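Chores corner: are we there yet?

Every November somebody on the residents' list forwards a clip of a machine making breakfast, and every November I get asked whether it's time to stop worrying about who does the dishes. My answer last year was no. My answer this year is also no, with a bit more behind it.

Jonalyn Estrella sent in the latest batch after reading my grumble about the Fliretti demo, the one with the folding arm and the very cheerful music. Her note said I was being unfair and should look at what a kitchen task looks like without the music. Fair enough. I looked.

A white arm, a white table, toy food and dishes:
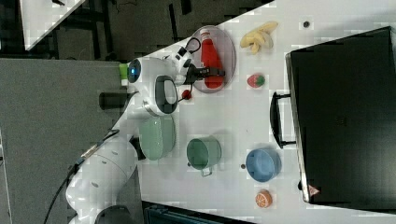
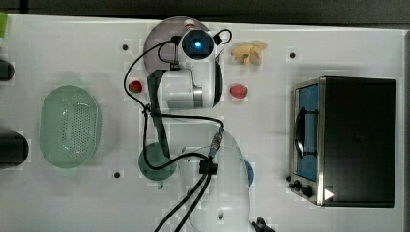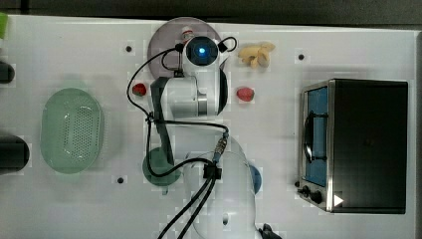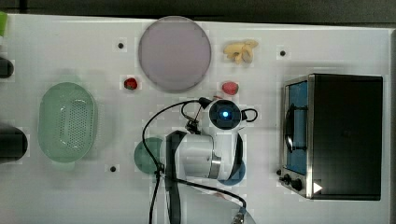

My own kitchen in Kenora has 40 years of other people's decisions in it. The drawer beside the stove sticks, the good colander lives under two frying pans, and the counter is never clear because there are four of us and we all put things down. When I ask whether a machine can do chores, that's the counter I mean. The table with the toaster oven on it has a light green colander sitting out on a white top, with the strawberries well clear of it, and I'd love to find mine like that. Mine has a tea towel in it and half an onion. Before anything gets washed or cooked at our place, a person has to dig it out, and I've yet to see a sales pitch that spends much time on digging out.

Maricel Dumlao, who ran the canteen at Tymoshchuk for years, takes a kinder view. She reckons dull little jobs like moving a bottle off a plate are the right place to start, and that new kitchen staff get taught the same way. I'll give her that. But a new hire who has learned one plate can usually manage the next one, greasy or chipped or stacked under three others, and I want to see a machine do that before I clap.

Then there's the money. The Skasov leaflet that came through my door offers a "home helper" trial at $226 a month, with a 30 day cancellation period and a list of exclusions on the back in grey type. Glassware is excluded. So are stairs, pets, wet floors and "soft or irregular items", a phrase that covers most of what's in my laundry basket and all of what's in my fridge. It will carry a tray from one flat surface to another. So will my nephew, and he does it for toast.

I'm happy to be shown wrong. If any reader has a machine at home or at work that does a whole chore from start to finish, with no one hovering, write in and tell me which chore and how long it took. Robot vacuums don't count unless yours can get itself out from under the couch.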